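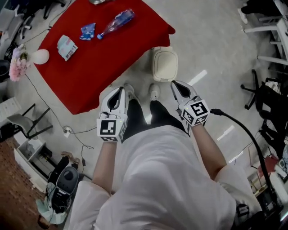

Open Day at the Tetberg Workshop

Print this page | E-mail this page

What an afternoon! The Tetberg workshop opened its doors on Thursday, and I got there early and stayed until they started stacking chairs. I'd read plenty about Wusulmont, the project that teaches robot arms by having people do everyday jobs with a gripper in each hand, but seeing the grippers up close is something else.

They're white with black fingers, and each one carries a cube printed with black-and-white square markers. Anong Kongkaew, who led the demonstration, explained that software follows the cubes to work out where each hand is and how it's tilted. Simple idea, and I love it.

The practice table had a bright red cloth and the sort of stuff you'd find at the end of a birthday party — a plastic bottle on its side, small packets, a white balloon, pink artificial flowers. I asked about the balloon right away. Anong says soft, light things are the hardest, and that a balloon will teach you more about grip than a brick ever could.

The team's collection now stands at 2909 recorded tasks, and they want another 1000 before the move to Flirnport in January. Visitors could have a try too, in turns of two minutes. I went through the line twice (sorry to the family behind me!) and my wrists were still complaining at dinner. Great fun, though, and the questions from the kids were better than mine.

The next open day is at Ots, in the old school hall. Doors at 2, come early if you want a turn.

Contact us | Copyright Tetberg Workshop | Back to top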